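Stondalen Two-Arm Bench Safety Kit: six weeks in and mostly happy
Reviewed by Ngaio Doolan
Posted Sunday, April 30, 2023

I run a small shop that does fiddly bench work with two arms facing each other over one table, and I've been after a decent set of house rules for years. Ours lived on the back of a courier envelope. So when the Stondalen kit came up I ordered it the same afternoon, before I'd even asked what freight would cost (too much, as always).

What you get in the box is a ring binder with 208 pages of procedures, a stack of laminated cards, a bag of coloured lockout tags, a force gauge in a foam case, and a login for the Mahuika checklist app. What you don't get is any hardware that stops an arm. People in the comments of my last review seemed to think it was some sort of light curtain. It's paper, tags and a gauge! If your emergency stop is dodgy, fix that first and buy the binder later.

The binder is the good bit. Whoever wrote it has spent time standing next to a bench. It starts with the shared space, meaning the patch of table both arms can reach, and makes you draw it on your own layout before you're allowed to go on to anything else. I thought I knew ours. I'd been wrong by a good hand's width on the left side, and I've been leaning my elbow there for two years. Bit of a cold feeling, that.

Then there's the handover section, and I reckon that alone is worth having. The rule is simple enough: one arm holds, the other arrives open, and the holding arm doesn't let go until the receiving one has closed and reported a grip. The cards spell out approach speed, who waits for whom, and what to do if the report never comes (stop both, leave the part where it is, walk around to the pendant, no reaching in). We'd been doing most of that by habit, but habit is different depending on who's on shift, and now it's the same card for everyone.

They also want you to try handovers with awkward objects before you sign a program off. Foam blocks don't count. The binder asks for something with weight to it and a part that swings or sticks out, and a padlock with the shackle open is right there on the suggested list. I'd always tested with the blocks that came with the arms, because they were in the drawer, and of course they behave beautifully. 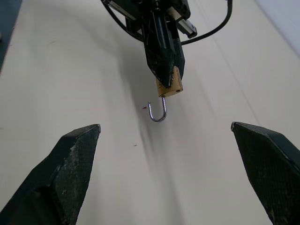
The trouble with anything that has a loose bit is deciding where the second gripper should take hold, and the kit is pretty clear on that. You pick the grip zone on the solid body, you mark it on the sheet, and you write down a no-go zone for anything that moves by itself. If both grippers can't fit on the solid part without getting too close to each other, you don't do an air handover at all – you set it down on the table and pick it up again. Slower, yes. I grumbled about it for a week and then stopped.

The cable card is another one I've come around to. You run each arm through its full wrist rotation at crawl speed with the other one parked nearby, and watch the loops for snags the whole way. It takes ages and it's dull as anything, but I'd do it again after any change to the tooling. Same goes for the table check at the start of shift. Wipe it down, look for crumbs and bits, tick the box. My lot rolled their eyes at that one, and I may have rolled mine too.

Now for the grumbles. The Mahuika app is ordinary. It logs you out whenever the tablet sleeps, so you're standing there in gloves poking at a password. It also won't let you save a half-finished inspection, and the finger wear inspection has a lot of steps in it. We've gone back to the paper sheets and I type them up on Fridays with a cuppa. There's meant to be an update in July. I'll believe it when I see it.

On finger wear, I'd have liked proper guidance. The binder says to replace fingers when the coating is "significantly worn", and that's your lot. Scuffs are normal on any gripper that does real work, so where's the line? Give me a comparison card with four grades on it and I'd be thrilled. I ended up making my own with offcuts, and it's not pretty, but the crew use it.

The force gauge is lovely. It's a rebadged Kudis, by the look of the case latch, and it reads steady and zeroes quickly. The tags are less lovely. Bright colours, good size, but the ink rubs off with the cleaner we use, and I've had to rewrite a fair few of them.

Then the price. I paid $3,455 for the full kit, and I did wince. I'd looked hard at the Mulirel set before that, and it's a fair bit cheaper, but it's written for single arms behind a fence and has hardly anything on two arms sharing a table. If you've only got the one arm, get the Mulirel and spend what's left on a better stool.

One more thing to keep in mind: the kit doesn't replace your own risk assessment, and the binder says so on its first page. You still have to sit down and do it for your bench, your parts and your people. I found the blank forms at the back made that a lot less painful, and our inspector was happy to read them in that layout.

Four stars out of five from me. I'd buy the binder and cards again tomorrow, I'd skip the app, and if Stondalen ever sell the gauge on its own I'll take a second one for the back bench.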